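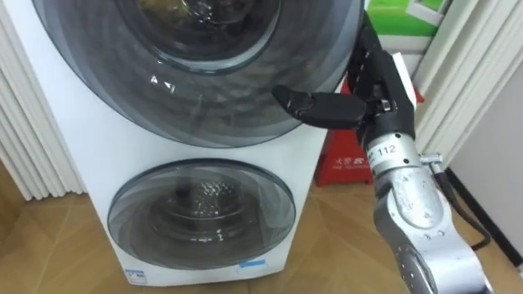
Best first trip to Croatia in August?

vangelis_sf
Got 3 weeks and I can't wait! Zagreb first, then Split, then the islands. Is Plitvice worth a whole day?

Zorkside
YES. Go early – we were on the boardwalks by 7 and it was magical. I'd skip the islands in August though, way too packed.

draltstead106
Can't agree on the islands! Vis was wonderful, and we swam every single morning. I'd cut Zagreb to one night.

Zorkside
One night?? The markets alone need two – and the strudel!

vangelis_sf
Okay, two nights in Zagreb and Vis stays in. Booking the ferry Tuesday.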